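Gripper comparison, first round

The Wurnton bench has finished its first round with the Olska and Drikitz two-finger grippers. Both were run on the same arm with the same Sirko controller, and only the mounting plate was changed between sets. Kumaresan Iyer wrote the test sequence and kept the log.

Each gripper made 48 attempts, split evenly across 4 objects and starting from a fixed open position. Closing speed was held at the controller default. Force limits were matched on a load cell before each set - the percentage settings on the two units do not correspond.

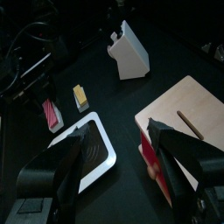 The Olska failed on two attempts, both on thin parts lying flat. The Drikitz failed on 16, mostly from late contact on one finger, which turned the part before the grip closed. Shimming the plate reduced the offset but did not remove it, and those runs are logged separately.

Fingertip wear was not scored in this round. Pads should be checked before every set and replaced in pairs. Wrist camera exposure should also be locked, as automatic exposure drifts over the black table and shifts the detected edges.

The second round is planned for July and will add a slower closing profile. Requests for other test parts can go to Kumaresan.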